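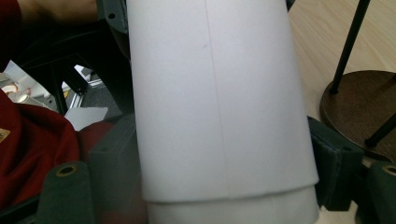 The Prilum hand-held gripper closed on a tall white tube, seen from the tool's own camera.

Prilum Hand-Held Gripper, Series 3
Supplied by Titness

Overview
The Prilum is a hand-held gripper tool with a built-in camera, intended for recording manipulation tasks performed by a person. Recordings may be used to train robot arms fitted with the matching Garba wrist unit. The operator holds the tool and carries out the task directly. No arm is required at the recording site.

Handling of Light Objects
The gripper is suited to objects that deform under load, including rolled sheets, card sleeves, cartons and thin-walled cups. The two blocks close evenly from either side. Grip force follows the pressure of the operator's hand and is not motor-assisted. For tall items, Titness recommends a grip near the lower end, so that the upper part remains in the camera's view throughout the lift.

Plain white objects offer few visual features. Customers recording such objects should use soft, even lighting and fix the exposure before the first take. Background items do not need to be removed, and recordings made in ordinary furnished rooms are accepted by the Vurna software.

Included in the Kit
Prilum gripper with camera bracket
Two sets of replaceable gripping blocks
Charging cable and wall adapter
Calibration card
Printed operator's guide
Vurna license, single workstation

Specifications
Weight with camera: 1,012 g
Battery capacity: 2,000 mAh
Storage: removable card, not supplied
Operation: left or right hand
Software: Vurna, desktop version

Service Life
In bench testing by Titness, one set of gripping blocks completed over 1,532 open-and-close cycles on card tubes before replacement. Wear is faster on rough or abrasive surfaces. Blocks should be inspected before each session and replaced in pairs. Mixed pairs will affect calibration.

Limitations
The tool is not rated for hot surfaces, liquids or food contact. It should not be used to lift glass above head height. Recordings made with earlier Prilum models must be converted in Vurna before they can be combined with Series 3 recordings.

Ordering and Returns
Orders are accepted from educational, research and commercial customers. Units ordered before the end of February include a second calibration card. Unused kits may be returned in their original packaging. Opened software licenses are not refundable. Replacement blocks and camera brackets may be ordered separately through the Titness parts desk.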